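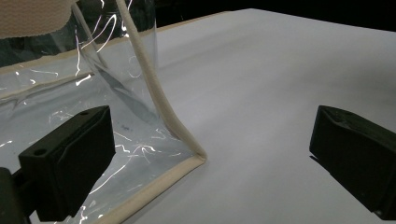 **Figure 4.1** A clear vinyl bag with beige piping, seen behind the left finger of an open gripper. Highlights on the film are bright and irregular; the piping keeps a steady outline.

# Chapter 4: Seeing What Light Passes Through

Look at Figure 4.1 and try to say where the bag is. You can do it in an instant. You follow the beige piping down to its corner, fill in the film between the edges, and set aside all those white squiggles as reflections. Now try writing down the rules you used. That is the work of this chapter, and it is some of the most enjoyable work in robot perception!

In Chapter 3 we built a segmenter for solid, dull objects. It rested on an assumption we barely mentioned: that the color of a pixel belongs to the object at that pixel. Clear film breaks the assumption at once. A pixel inside the outline of the bag may carry the white of the tabletop, the dark of the background, a highlight from the lamp, or some mix of them. The Chapter 3 segmenter, run on scenes like this one, tends to return a scatter of small bright islands and call each of them an object.

Depth does not rescue us. Many depth sensors project a pattern and look for its return, and clear plastic sends part of that pattern through and throws part of it off to the side. The depth map then has holes in some places and, worse, confident readings of the table in others. A planner that trusts those readings will happily drive a finger straight into the film.

So we will build something new, and we will build it from parts you already have. The plan is to treat the object as a *boundary first* and a surface second. Piping, seams, straps and folds are far more dependable than the panels they hold together. Once we have a boundary, we can ask how the background changes as it passes behind the film — a straight table edge that suddenly turns faint is a wonderful clue.

## What you will build

The chapter project is a perception module named Faria. It takes color images from a camera on the gripper and passes a mask, with a confidence value for each boundary segment, to Vilela, the grasp planner you wrote in Chapter 3. Both run inside Rivus, so your launch files need only small changes.

By the end of the chapter you should be able to:

- separate highlights from true edges by comparing views as the camera moves
- fit a smooth curve to a bound edge and find its corners
- combine boundary evidence with weak background cues
- report uncertainty in a form a planner can use

## Before you start

Download the Gralow image set, which holds 1,165 labeled views of clear and partly clear items. Set aside 300 of them for testing and leave them alone until Section 4.6. You will also need the camera calibration file from Chapter 2.

## 4.1 Highlights move, edges stay

Suppose the camera shifts a little to the left while the bag and the lamp stay put. A seam on the bag moves across the image exactly as the geometry of Chapter 2 predicts. A highlight generally does not, for its position depends on the camera, the lamp and the tilt of the film all together. We begin by measuring that disagreement.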